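Letzten Donnerstag habe ich den Teil der Pipeline umgebaut, der aus den Fisheye-Bildern die Pose des Handgreifers schätzt. Bisher lief das Tracking über das ganze Bild, also auch über die schwarzen Ecken und über die beiden Finger. Die Finger bewegen sich aber mit der Kamera mit, und jedes Merkmal, das darauf landet, zieht die Schätzung Richtung Stillstand.

Jetzt gibt es eine feste Maske für Rand und Montageplatten und eine zweite für die Finger, die von der Öffnungsweite abhängt. Vikas Rana hatte das schon im September vorgeschlagen, ich wollte es damals nicht glauben.

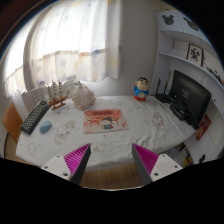

Blick über den Tisch, Greifer offen

In der Testsequenz mit 379 Bildern ging das Tracking vorher an 23 Stellen verloren, jetzt noch an vier. Die meisten Merkmale kommen vom Modellschiff und vom Regal rechts. Die Tischdecke liefert wenig, der helle Vorhang fast nichts - dort hilft auch eine niedrigere Schwelle im Detektor nicht.

Offen ist noch die Zeitsynchronisation mit der Fingerweite. Bei schnellem Schließen hinkt die zweite Maske hinterher. Der Code liegt im Branch rornano, die Kalibrierdatei muss man vorerst von Hand kopieren.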